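Skendside Guest Rooms: Frequently Asked Questions

Last updated 12 Jun 2025

Booking and payment

How do I book a room?

Use the booking form or ring the front desk. The form shows live availability for both houses, Skendside and Brustel. Bookings for more than 3 rooms have to be made by telephone.

Do you take a deposit?

Yes. We take the cost of the first night when you book and the rest on arrival. The deposit comes off your final bill.

Can I cancel?

You can cancel free of charge up to 10 days before arrival and the deposit goes back to the card you paid with. After that we keep the deposit. If we manage to let the room again for the same night, we refund you in full.

Can I move my booking to another date?

Once, at no charge, as long as you tell us at least six days before you were due to arrive. The new dates are charged at the rate that applies to them, so a stay moved into May may cost a little more or less than the original.

Arrival and departure

What time can I check in?

Rooms are ready from mid-afternoon. You may leave your bags at the desk before then. They are kept in the locked room behind reception.

What if I arrive after the desk has closed?

Tell us beforehand and we will send you a code for the side door. Your key will be in an envelope with your surname on it, on the hall table. Guests at Brustel use the same entrance as everyone else, but the code is different.

When do I have to leave the room?

By late morning. Late departures can sometimes be arranged if the room is not needed that day. Ask the evening before.

Where do I park?

There is a small car park behind Skendside, first come, first served. It cannot be reserved. Brustel has no parking of its own, and the nearest public car park is at the bottom of the hill, next to the Clulard bus stop. Vans and trailers will not fit under the arch at Skendside.

The rooms

What is in the room?

Every room has a bed, a bedside table with a drawer, a wardrobe or hanging rail, a kettle, two mugs and a reading lamp. Towels are provided and changed every third day, or sooner if you leave them in the bath. Hairdryers and irons can be borrowed from the desk.

Can I eat in my room?

Cold food and snacks are fine. Please don't cook, and please don't bring in hot takeaways, as the smell stays in the curtains. Takeaways can be eaten in the breakfast room, where there are plates and cutlery on the sideboard. Opened packets should be closed up or put in a lidded tub, which the desk can lend you.

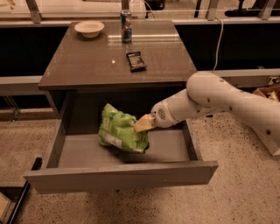

A green snack bag in the drawer of a small bedside table.

Is there a fridge?

There is a shared one on each landing. Label your things with your name and the day you leave. Anything left after that is thrown away. If you need to keep medicine cold, we can put it in the office fridge, which is locked.

I left something behind. What should I do?

Email us with your room number and a description. We check drawers, wardrobes and under the beds after each departure. Lost items are kept for six weeks and we can post them on to you if you pay the postage. Food is not kept.

Are the rooms quiet?

Those at the back are. The front rooms at Skendside look on to the road, and delivery lorries for Yurchenko, the bakery opposite, start early. Say so when you book if you are a light sleeper.

Is there a lift?

Only at Brustel. Skendside has one ground-floor bedroom with a level shower, and we hold it back for guests who can't manage stairs until shortly before the date.

Breakfast

Is breakfast included?

It is included at Skendside and charged separately at Brustel. Brustel guests walk across the yard and eat in the same room.

Can you cater for allergies?

We can do most things without gluten, milk or eggs if we know the day before. We use nuts in the kitchen and can't promise that any dish is free of them.

Other questions

Do you allow dogs?

Yes, in the ground-floor rooms at Brustel only. There is a small charge for each stay. Dogs may not be left alone in the room.

Who do I speak to if something is wrong?

Tell the desk first, while you are still here if possible. If it can't be sorted out there, write to the manager, Meinrad Kuster, at the address on your booking confirmation. He answers complaints himself, normally within a week.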